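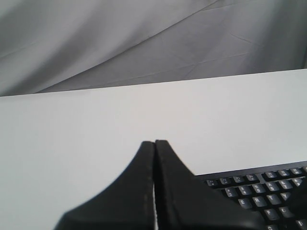 Page last changed: 22 Nov 2018

Search this site Go
Print this page | E-mail this page

Handout 6: Collecting demonstrations, and how far to trust them

Read this before the lab session. Snežana Vukčević wrote the first version and I have cut it down and made it grumpier. Complaints to me, B. Le Roux.

The usual recipe goes like this. A person drives the arm through a task, the computer saves the wrist camera view and the joint positions, and a network is trained to go from one to the other. Do it enough times and the arm is supposed to do the task alone. Papers tend to give the number of demonstrations as if it settled the matter. I don't think it does.

Take our keyboard set, which we call Virness. It has 611 demonstrations in it. The wrist view at the top of this handout is typical of the setup: gray cloth behind, white table, closed black fingers over the corner of a black keyboard. Ask what a network could learn from views like that. It might learn to find the E key. It might also learn that a dark shape at lower right means "go right," and with a plain background you would have a hard time telling the two apart.

Note also what the fingers hide. The right one covers the leftmost keys, so a single view from the wrist can't tell you what is under it. If the person driving could see the whole table and the network can't, then the person was using information that never got saved. Gilles Tessier thinks a longer history of views fixes this. Maybe. He has not shown me.

Things to write down for every demonstration:

- who was driving
- where the keyboard was and how it was turned
- which key was the target, decided before the arm moves
- whether the try failed (keep the failures, in their own folder)

On that last point, Ysaline Moulin went back through an older set, Drirley, and found 38 tries where the driver missed the key, corrected, and filed the whole thing as a success. You can argue that corrections are useful. You can't argue it if they aren't labeled.

Before you ask for more data, move the keyboard to a spot it has never been in and test there. If the arm goes to the old spot, another 1000 demonstrations from the old spot will buy you very little.

For next time: pick one claim from the Texier reading that depends on the size of the dataset. Write a page on what else could explain the result. Bring it on paper. Ettore Valentini has the spare lab keys.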